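How to Oil a Wooden Table Top
Home > Guides > Wood care

Oiling a table top is a weekend job that needs little skill and very few tools. Most of the weekend is spent waiting. The method below is the one I use for indoor tables and desks, on solid timber or on a real wood veneer that is thick enough to take a light sanding. It will not work on laminate or on anything that still has varnish on it.

Read it through to the end before you open the tin. The section on rags is a safety matter and you need to have that sorted first. 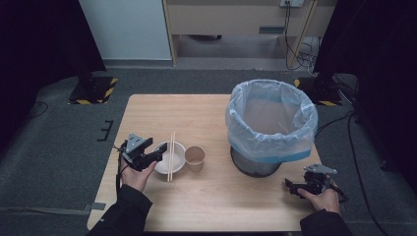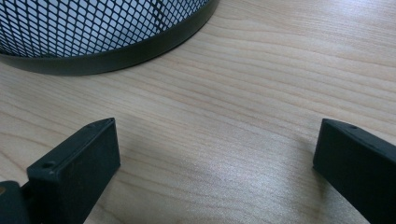
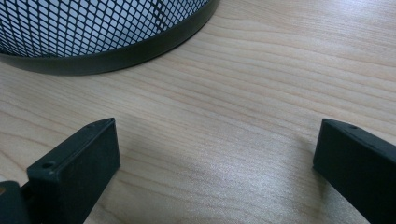 What you need

A tin of hard wax oil or Danish oil. I use Likley Clear, which comes in a 575 ml tin and does two coats on a six-seater table with some left over.
Sandpaper in 120, 180 and 240 grit, and a cork block to wrap it round.
A vacuum cleaner with a brush head.
Lint-free cotton cloths. Old T-shirts are fine once the seams are cut off.
White spirit for cleaning up.
Nitrile gloves.
A metal bucket with water in it, for used rags.
A fine white abrasive pad for between coats.

You can use an electric sander for the first stage. I have a small Boros orbital one and it saves an hour on a big table. For the last grit I still go by hand, as the orbital leaves small curly scratches that show up once oil goes on.

Step 1. Find out what is on it now

Put a few drops of water on the top and leave them for ten minutes. If the water soaks in and leaves a dark spot, the wood is bare or the old oil has worn out, and you can go straight to cleaning. If it sits in beads, there is still a finish on there.

Next, rub a hidden spot on the underside or the inside of a leg with a cloth and a little white spirit. Old wax will come off on the cloth as a yellow or brown smear. Varnish will do nothing at all. If you have varnish, it has to come off completely before any oil goes on, and that is a separate job covered in the stripping guide.

If you think you may have a veneer, look at the edge. Solid wood shows end grain at the short ends. A veneer shows a thin line along the edge where the top layer stops, or a strip of edging stuck on. You can oil a veneer, but skip the 120 grit and go lightly with the rest. Once you have sanded through it there is no putting it right.

Step 2. Clean it

Wash the top with warm water and a small squirt of washing-up liquid. Use a wrung-out cloth, not a dripping one. Go over it again with clean water and dry it with a towel straight away.

Greasy patches near where people sit are common on kitchen tables. Wipe those with white spirit until the cloth comes up clean. Leave the table overnight before sanding. Damp wood clogs the paper and furs up.

Step 3. Deal with marks

White rings are usually in the finish and will go with sanding. Black rings are in the wood itself, where water has reacted with iron, and you see them most on oak. Oxalic acid will shift them. Follow the packet, wear goggles and gloves, treat the whole top so you don't end up with a pale patch, and rinse it well afterwards.

Shallow dents can often be raised with steam. Lay a damp cotton cloth over the dent and touch it with a hot iron for a few seconds, then lift and look. Repeat as needed. This works only where the wood has been squashed. If fibres are torn or missing, it needs filling or you live with it. Do not try steaming on a veneer, as the heat can loosen the glue.

Step 4. Sand

Start with 120 grit and go the full length of the table in straight strokes, always along the grain. Keep the pressure even. People tend to press harder on a stain, and what you get is a dip that catches the light for ever after.

When the colour is the same all over, vacuum the dust off and change to 180. Vacuum again and finish with 240. If you are using Danish oil, stop there. For hard wax oil check the tin, as some makers want you to stop at 150 or 180 so that the oil has something to grip.

Ease any sharp edges with two or three light strokes of the last paper. Sharp edges do not hold oil well and wear through first.

To check for scratches, hold a lamp low down at one end of the table, switch off the main light and look along the top. Do this before you oil. I skipped it on a sideboard once and had to sand the whole thing back.

Step 5. Get rid of the dust

Vacuum the top, the edges, the underside and the floor. Then wipe the top with a cloth barely dampened with white spirit and let it dry for half an hour. Shut the windows while you wipe down if it's a windy day, then open them again for the oiling.

Step 6. First coat

The room should be between 15 and 25 degrees. In July I start at 8 am, before the sun gets onto the table, as a warm top makes the oil go tacky too fast.

Stir the tin, don't shake it. Pour a little oil onto the cloth and work it into the wood along the grain, doing a strip the length of the table and as wide as your forearm is long. Carry on strip by strip. The coat should be thin. If you can see puddles, there is too much.

Leave it for ten to fifteen minutes. Any areas that have gone dull have drunk the oil in, and you can add a little more there. Then take a clean dry cloth and wipe off everything that is still sitting on the surface. Go over it twice. Oil left on top dries to a sticky skin and it is by far the most common thing that goes wrong.

Do the edges last and check underneath them for drips.

Step 7. Rags

Cloths soaked in oil can heat up by themselves as they dry and catch fire. It does happen, and it can happen hours later when you are asleep. Do not screw them up and do not put them in an indoor bin.

Drop each one in the bucket of water as you finish with it. When the job is over, take them outside and lay them flat, one layer thick, on concrete or gravel away from the house. Once they are fully dry and stiff, follow your council's advice on getting rid of them.

Step 8. Second coat

Wait as long as the tin says. Likley gives 12 hours, and I allow 24 if the weather is damp. The surface should feel dry and slightly rough.

Rub it over gently with the white pad, along the grain, to knock back the roughness. Wipe off the dust. Put on the second coat in the same way as the first but use less oil, as the wood will take in a good deal less this time. Wipe off the extra after ten minutes.

Two coats are enough for a desk. A dining table can have a third at the thinnest you can manage.

Step 9. Leave it alone

You can put light things on it after a day or two. Full hardening takes two to three weeks. Until then keep off hot mugs, wet glasses, rubber-footed lamps and tablecloths – a cloth stops the air getting to the oil and can stick to it.

Common problems

It is still sticky after two days. Too much oil was left on. Rub it with a cloth and a little white spirit, then buff dry. If that doesn't help, go over it with 240 paper and do a thin coat again.

It looks patchy. Usually the wood was sanded unevenly, or some old finish was left behind. Another thin coat can even it out. If it doesn't, you are back to sanding.

It feels rough. Dust has settled in the oil. Wait until it is hard and rub with a 400 grit paper, very lightly, then buff with a dry cloth.

It has gone darker than expected. All clear oils darken wood a bit, much as water does. If you want to keep pine or ash pale, look for an oil with a little white pigment in it. Suvier Pale is the one I have used. Try it on the underside first.

Looking after it

Wipe up spills when they happen and clean with a damp cloth. Avoid spray polish, as the silicone in it will get in the way of the next coat. When water stops beading on the top, clean it, rub it with the white pad and give it one thin coat. For a table used every day that comes round once a year or so, and a desk can go much longer.

Related guides: Stripping varnish from furniture / Filling cracks in old pine / Waxing chair legs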